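Hiltineck Boards > Automation > Service robots
Thread: Room turnover by machine, is anyone close?

linen_cart
Member
Started 14th September

We run a 50-room property outside Panville and a vendor has been pushing the Kunora two-arm unit at us since June. Their claim is that it can handle "light tidying" in an occupied-then-vacated room: trash, bottles, towels off the floor. I don't need it to make beds. I need to know if floor pickup is a solved problem or a demo.

torque_spec
Senior member

Demo. Picking a rigid object off a hard floor works fine. Carpet is worse, because the fingertips drag in the pile and the force reading gets noisy. Clear plastic is worse again. Depth sensors see straight through it and return the carpet behind.

palletjack
Member

Disagree on the clear plastic. Most bottles have a label and a cap, and both return perfectly good depth. You grasp at the label. We have done this on a sorting line for years with cheaper sensors than anything on a Kunora.

torque_spec
Senior member

A sorting line has a belt at a fixed height and lighting you chose. A guest room has a duvet hanging on the floor and a charging cable under everything. Different problem.

palletjack
Member

Different, yes. Harder by the amount you suggest, no. The bin doesn't move much and the furniture is the same in every room.

linen_cart
Member

What about wrappers? That is most of what we pick up. The vendor's video was all cans.

gripforce
Member

Wrappers are fine to grasp and annoying to release. Light film sticks to rubber pads. We ran 200 drops with a Pop gripper and the usual fault was the item hanging off one finger after the hand opened. A small shake fixed most of them. The other fault was catching the bin bag on the way out.

torque_spec
Senior member

And the cycle time? A person clears a room floor in under 3 minutes, and they notice the earring.

gripforce
Member

Slower than a person. I won't defend the speed. I would defend running it in rooms that sit empty all afternoon anyway — there the cycle time matters less than whether someone has to go back in after it.

linen_cart
Member

The quote is around 3000 a month with service, so "someone has to go back in" decides it for me. Has anyone got a real room to look at, with fabric and cords in it?
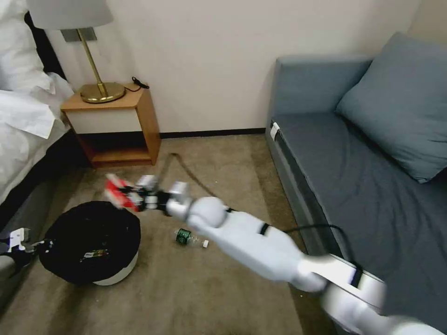 bin_liner
Controls technician, Member

Carpet, bedding down the side, cable across the floor. The red and white item is on its way to the bin and the bottle with the green label is still on the carpet. Note that the liner bunches over the rim, so the hand should let go from above and stay out of the bag. I side with palletjack on the bottle: go for the label. The cables worry me more. Ask the vendor what the arm does when a finger hooks one, and ask to see it in your own rooms before you sign anything.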